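Murkero Tabletop Arm Cell

Home > Workcells > Tabletop > Service notice and spare parts

Notice for owners: brake release fault

Cells with controller software 9.3 or earlier can release the shoulder brake too soon after an emergency stop. If the arm was stopped in a raised position, it may drop when the stop button is reset. The drop we measured at our Cultley shop was over 17 cm at the gripper. One customer reported a bent wire basket and a cracked gripper finger. No injuries have been reported.

The fault does not happen in normal running. It needs an emergency stop, a raised arm, and a reset made before the controller has finished its self-check.

Until you have installed the update:

Do not reset the stop with hands, tools or parts under the arm.
After pressing reset, stand outside the marked floor area until the green lamp is steady.
Do not use the quick reset on the hand pendant. Use the one on the controller door.
If the arm moves at all during reset, press the stop again, switch off at the main switch and call us.

What the fault affects

The longer the reach and the higher the gripper, the further the arm can fall. Sorting layouts are the most exposed. The arm passes over bins and baskets all day and often parks high, which leaves it raised when someone hits the stop. The layout we used in simulation has small red cubes in a wire basket at the center of the table, with a blue bin on the left and the arm held up over the tabletop.
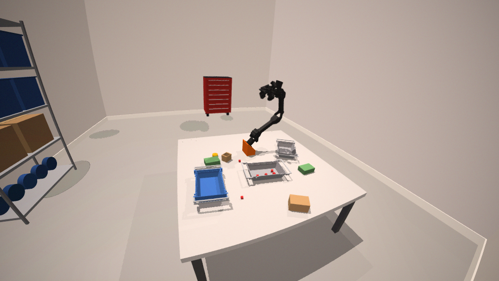
Fixing it

The fix is software update 9.6, supplied free to all owners. It holds the brake until the self-check is complete and turns off the pendant quick reset. Allow one hour for the work.

Cells with the older Ondska brake board also need a new relay, part 3 in the list below. The board type is printed on the label inside the controller door. If the label is missing, send us the cell serial number and we will look it up.

Parts

1. Update stick, 9.6, with printed steps — free
2. Replacement gripper finger, black — sold singly
3. Brake relay for Ondska board — free under this notice
4. Wire basket, gray, with stand — two sizes

Contact

Service desk, Murkero, Cultley. Ask for Châu Đỗ and have your serial number ready. Owners who bought through Adugna should contact us directly for this notice.

Notice issued 22 Mar 2018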